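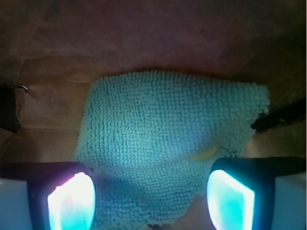 A blue towel with lots of tiny loops.

Do you really need to stretch before you run?

Lots of grown-ups will tell you to touch your toes before a race. Ask them why and you may get a funny look. "You just do" is a poor answer, so let's check.

A warm-up is meant to get your heart beating a bit faster and your muscles moving. Standing still and holding your toes doesn't do much of that. Walking, skipping and slow jogging do.

So will stretching stop you getting hurt? Some people say it always does. Be careful with the word "always". Scientists have tested it, and holding a long stretch before a run doesn't seem to make much difference.

Try your own test. The Pondton junior run is 2 kilometres long. One week, skip and jog on the spot first. The next week, just do toe touches. Write down how your legs felt each time.

Is that proof? No! You might have slept badly, or it might have been windy. A club of 21 runners all trying it would tell you more, and 217 would be better still.

What about special warm-up socks? Ask who is selling them.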